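Thread: Stondon bond vote, is the refinancing worth it?
Local Government and Public Money > Debt and Budgets

kestrel_row
The council votes in September on refinancing the old water bonds. The notice says the new term runs longer and the yearly payment drops. It doesn't give total interest over the full term. Has anyone seen that number?

mapleditch
It's in the appendix, page 197. Total interest goes up. The yearly payment goes down because they're spreading it out. I don't see how that counts as savings.

Elmarie Engelbrecht
I read the same page. The current payment works out to 1,013 dollars per hookup per year and the new one would be under that. For people on fixed incomes the yearly figure is the one that matters. Kennedy did the same thing with its sewer debt and rates held steady afterward.

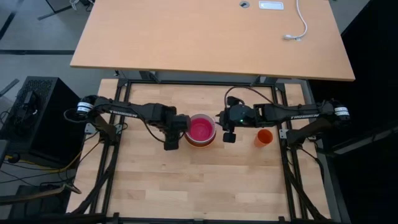

Two arms and a round container on the worktable.

I'd still like the council to publish both totals side by side before the vote.

mapleditch
Kennedy also had new hookups coming in to share the cost. We don't. If you lower the payment now and borrow again in a few years, you end up with two loans and an old pipe.

tobin44
Who is the adviser on this? The draft says Trillik but the agenda says Temumard.

kestrel_row
Trillik wrote the first draft. Temumard is handling the sale. The fee is listed separately from the interest, so add that in too.

Elmarie Engelbrecht
mapleditch, agreed on borrowing again. There is a clause in section 2 that limits new water debt until the reserve is back to 600 thousand. It's weak, since the council can waive it with a simple majority, and I plan to ask for that to be changed.

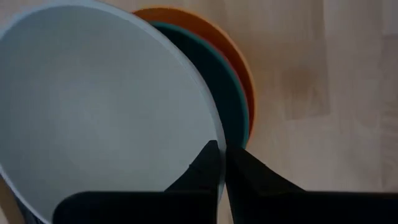
If they won't change it, I'd rather see a shorter term with a slightly higher payment. The short option was in the first draft and got dropped without any explanation in the minutes.

tobin44
I'd support the short option. I don't support the long one, clause or no clause.

mapleditch
Same. Is public comment before or after the staff report?

kestrel_row
Before. Sign up by 6:30 pm at the front desk.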